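We started Gitton in a spare bedroom in Flonden with 2 laptops and a phone that rang mostly when it was somebody's mother. What we wanted was a place to read about the actors and singers we grew up with, the ones who had a hit show or a big summer record and then slipped out of the news. We still love them, and we figured other people did too.

## Who we are

Fatemeh Talebi is our founder and editor. She spent years on the entertainment desk at Hanar, writing up red carpets and breakups, and she'll happily tell you which of those stories she'd take back. These days she edits every profile that goes out, usually with a cup of tea going cold next to her, and she still makes a lot of the first phone calls herself.

There are 22 of us now, counting our freelancers. Some came from local radio, a few from soap opera magazines, and our picture editor used to run a fan club (she has kept all the newsletters, and they come in handy more often than you'd think!).

## What we cover

Mostly TV, film and pop music, with a soft spot for daytime soaps and game show hosts. Our long-running series *Where They Went Next* has reached 87 interviews, and the Msimang podcast comes out every other week with the longer conversations that wouldn't fit on a page. In June we take the whole month for readers' requests, so please do send us the name you've been wondering about.

## How we work

When a family has lost someone, we wait until they've spoken before we write, and we don't send reporters to funerals. We don't buy pictures taken over a garden wall. If we get something wrong we fix it and say so at the top of the story, with the date.

## Say hello

We read all our mail, even the long letters, and maybe those most of all. You can reach the whole team through the contact page.

*Page last updated 30 April 2019* 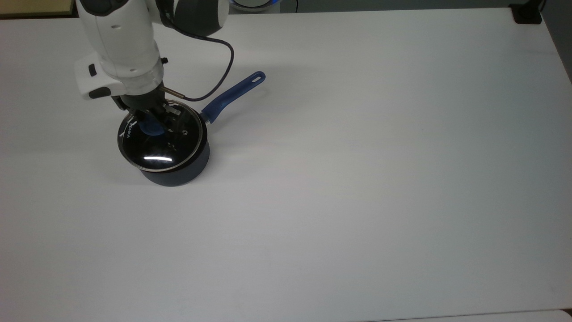
*Getting hold of the lid on a small navy saucepan.*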